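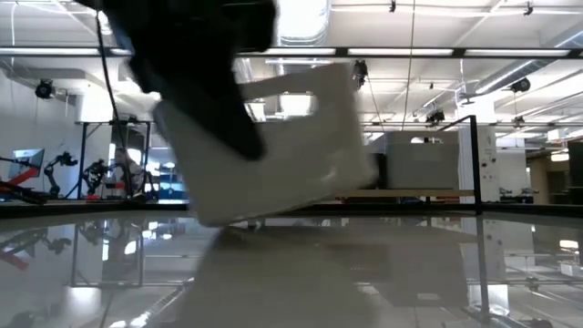

We've been making Pandomura table polish in the same small shop for a good long while now, and the question we hear more than any other is still the first one people ever asked us: will it leave my table greasy? It won't, provided you use a little and buff it well. What most of our customers are after is a top with a real shine to it, like the glossy one in the photo, where the surface acts like a mirror, and they want to get there without spending a whole afternoon on it. Pandomura is a soft paste that goes on with a cloth, sits for a few minutes and buffs out clear, and I still enjoy that moment when the haze lifts and the window shows up in the tabletop!

## What it's good for

Dining tables, desks, sideboards, piano lids, that hall table where everyone drops their keys – anything with a sealed or lacquered finish. Please don't use it on raw or oiled wood. It will sit on top and go cloudy, and you'll be cross with me (fairly enough). For oiled furniture, have a look at our Mistonano cream instead, which is thinner and soaks in nicely.

## How to use it

1. Dust the top with a dry cloth, then wipe it with a barely damp one and let it dry completely.
2. Take a dab of paste the size of a hazelnut. It's enough for a good stretch of table, however small it looks.
3. Rub it in with small circles, working on one section at a time.
4. Wait until it turns hazy, usually five minutes, or a bit longer in July when the air is sticky.
5. Buff with a clean cotton cloth, and turn the cloth often.

Old T-shirts are fine for buffing if the seams are cut off. If you see streaks, you've used too much, and a second buffing with a fresh cloth will nearly always sort them out.

## Sizes and scent

- Small tin, 36 g
- Large tin, 414 g, with a screw lid

Both come lightly scented with orange peel or with no scent at all. The Van den Broek cotton cloths we sell alongside are sold singly, and they wash well at home as long as you skip the fabric softener.

## Storing the tin

Keep the lid on tight and the tin out of direct sun. If the paste has gone stiff over the winter, stand the closed tin in a bowl of warm water for a little while and it will come back. Questions about a particular finish can go to Refugio Villalobos at the shop, who is very happy to look at photos of your table before you buy.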